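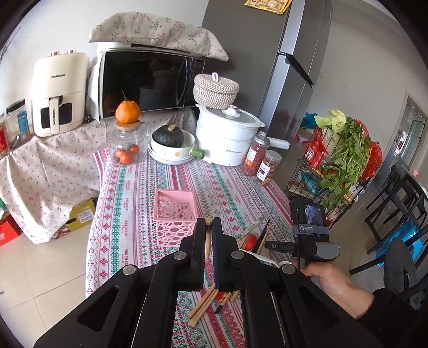
Nathalie Kennedy asks whether both grippers have to be running before the first stick is picked up, or whether the second can join once the pile has been started. Start both first. Recordings from the two hands are matched by their start signal, and a hand that joins late leaves the first part of the take with no partner.

4.3 Recording a utensil sorting take

This section covers one complete take with the Flallex hand-held grippers, from a prepared table to a saved file. Pairing and charging are covered in section 2. Calibration is covered in section 3 and must be done again whenever a camera has been removed from its mount.

Before you start

Use a real kitchen or dining table. Leave the tablecloth on, and leave the appliances and food where the household keeps them. The model needs to see ordinary backgrounds, and patterned cloth is welcome. Remove knives, open flames and anything with hot liquid in it.

Choose utensils of mixed length and color. Chopsticks and plastic spoons are the standard set for this task. A basket or holder should be within reach of both hands.

Steps

1. Put on a long-sleeved top in a plain color. Push loose cuffs back so they stay clear of the linkage.

2. Turn on both grippers and wait for the lights to stop blinking.

3. Open and close each gripper fully 3 times. The Movora app shows a bar for each hand. If a bar does not reach both ends, stop and go back to section 3.

4. Lay the utensils on the table in a loose pile. Let them cross and overlap. Do not line them up.

5. Select the task name "Sort utensils" in the app and enter the site code. Sites in the Endstead group use the prefix END.

6. Press Record. Hold both grippers still over the table for 2 seconds with the jaws open.

7. Pick up one utensil at a time. Close the jaws until the pads hold it, lift it clear of the pile, and move it to the basket or holder. Work at the speed you would use with your own fingers.

8. When the last utensil is placed, open both jaws, hold still again, and press Stop.

Note: If you drop a utensil, keep recording and pick it up from where it landed. Recoveries are useful examples. Mark the take "Recovered" when you save it.

Note: If a utensil falls to the floor, press Stop and save the take as "Incomplete". Do not reach under the table with a gripper.

CAUTION: Keep fingers away from the pivots while the jaws are moving. The linkage can pinch.

CAUTION: Do not press the jaws hard against the table. Pushing down bends the pad mounts and shifts the opening reading for every take that follows.

Working in a crowded pile

Thin sticks lying side by side are the hardest part of this task. Approach from above with the jaws only a little wider than the stick you want. If two come up together, set both down and try again. Turn your wrist so the jaws cross the stick. Jaws that run along its length tend to slide off.

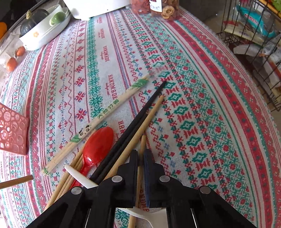
Figure 4-6. Jaws lowered into a mixed pile of chopsticks and spoons.

Paper-sleeved chopsticks may stay in the sleeve. Treat the sleeve and its contents as one utensil and do not tear it open during a take.

After the take

9. Play back the first and last few seconds from each hand. Check that the jaws are visible and that the picture is sharp enough to tell one utensil from the next.

10. Enter the result: Complete, Recovered or Incomplete. Add a comment only if something unusual happened, such as a person walking through or a utensil breaking.

11. Mix up the pile before the next take. Change the position of the basket after every few takes.

12. Upload when the grippers are back on the charger. A full card holds 46 takes of normal length. The app will not clear the card until the upload has been confirmed.

Take numbers

Numbers are given out by the server and do not restart at a new site. The Güler kitchen set, for example, ends at take 3,286, and the site recorded after it carries straight on from there. Gaps in the numbering are normal. They are left by takes deleted during review, and the numbers are not used again.

If the app shows "Hands out of step", delete the take, restart both grippers and repeat from step 2.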